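4.2 Press statements as a measure of innocence claims

Earlier work on legislative scandal tends to treat the press statement as a window on what an accused member believes. Deligiannis takes this furthest. In his account, a statement issued within a day of a court appearance is "close to testimony," and its wording can be coded for sincerity. We doubt this. A statement is usually drafted by staff, cleared by counsel and aimed at colleagues who have not yet decided how to vote on a suspension motion. Whatever it measures, we see little reason to think it measures belief.

Our own collection holds 3,488 statements from members of regional assemblies who faced charges tied to their office. After removing duplicates and statements later withdrawn, 3,000 remained. Two readers coded each one for three things: whether it denied the facts, whether it attacked the body bringing the charge, and whether it claimed to speak for the whole chamber.

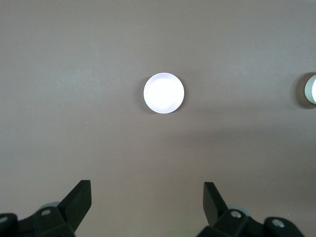 Fig. 5a. Round white object on a matte tabletop, seen from overhead, with two black gripper fingers at the lower edge.

The third item turned out to matter most. Members who held a presiding office wrote "we" far more often than ordinary members did, even when the charge named them alone. Zacharopoulos reads this as evidence that the chamber had closed ranks. The Prenddale case gives us pause. There the speaker's office put out a statement in the name of "the leadership" on a Saturday, before the party groups had met, and 40 members signed a letter the following week saying they had not been consulted. A reader with only the statement in hand would have coded that chamber as united.

A similar problem affects attacks on the prosecutor. It is tempting to count each charge of political motive as a sign that the courts are in fact being used against the legislature – and some of the literature does so with very little checking. We compared these claims with the later record where one existed. The match was poor in both directions. Some members who complained loudly were cleared on procedural grounds that had nothing to do with motive, and some who said nothing at all had the stronger complaint.

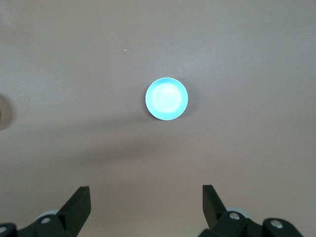
Fig. 5b. Light blue dish with a turquoise rim on a mauve-gray tabletop, seen from almost directly above.

None of this makes the statements useless. They show which audience a member was worried about, and in the Briltine assembly the shift from voters to fellow members can be followed from one release to the next over a single March sitting. We would stop there. The stronger claim, that tone predicts the outcome of a trial, rests on 2 chambers and on a coding scheme that has not been published. Until it is, we cannot tell whether the reported effect comes from the statements or from coders who already knew the verdicts. Our readers were not shown the verdicts, and we found no such effect, though our sample leans toward cases that never reached a full hearing.

Contact the authors | Copyright the authors, all rights reserved | Back to top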